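中古サーバーを机の上でばらす会、今夜もひとりで開催しています。参加費は小指の皮。

事の起こりは、Kalgateのリサイクル倉庫が「まとめて264台放出」と言い出したこと。264台はいらない。1台でいいと言ったら、送料のほうが本体より高かった。

届いた箱には緩衝材がぎっしりで、掘り出すのに30分。中身より梱包のほうが明らかに新しい。

ふたを開けて最初にやるのはネジの仕分け。製氷皿に入れる派です。16マスの皿が埋まったあたりで、どのマスがどこのネジだったか忘れる。毎回忘れる。皿の意味とは。

ラベルを貼れと言ったのは職場のAnneliese Fröhlichさん。正論なので聞かなかったことにした。そのラベルはいま、うちの冷凍庫のカレーに貼ってあります。

メモリの抜き差しは何年やっても慣れない。ラッチを両側に倒して、まっすぐ引く。それだけ。それだけのはずが、親指に「こっちじゃない」という感触が残る。挿すときはもっと怖い。あの「パキッ」が正解の音だなんて、設計した人は一度謝ってほしい。

なので本番の基板をいじる前に、グレーの樹脂でできた基板の形のトレイで手順をおさらいする。CPUの位置を見て、スロットの向きを見て、深呼吸。楽器の運指練習みたいなものだけど、こちらは上達しても誰も拍手してくれない。

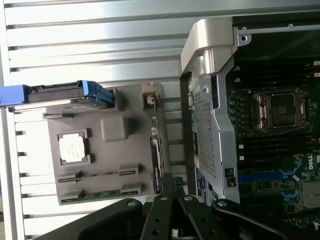 で、ドライブのキャリア。青い取っ手がついているやつ。サーバーの中でここだけ妙に愛想がいい。あとは銀と緑と黒で、角はだいたい指に厳しい。Dellの筐体のメッシュには細かいひし形の穴が並んでいて、ここにたまる埃を綿棒で取り始めると夜が終わります。終わりました、昨日。

エアダスターを使えばいいという声が聞こえる。Prilsideのを69本入りの箱で買うと安いらしい。サーバー1台に69本。うちは何の業者なのか。

今夜の予定はキャリアを戻して、メモリを挿して、ふたを閉めるところまで。たぶんふたを閉めたあとで、製氷皿にネジが2本残っているのを見つけると思う。

麦茶をいれてきます。氷はない。皿がふさがっているので。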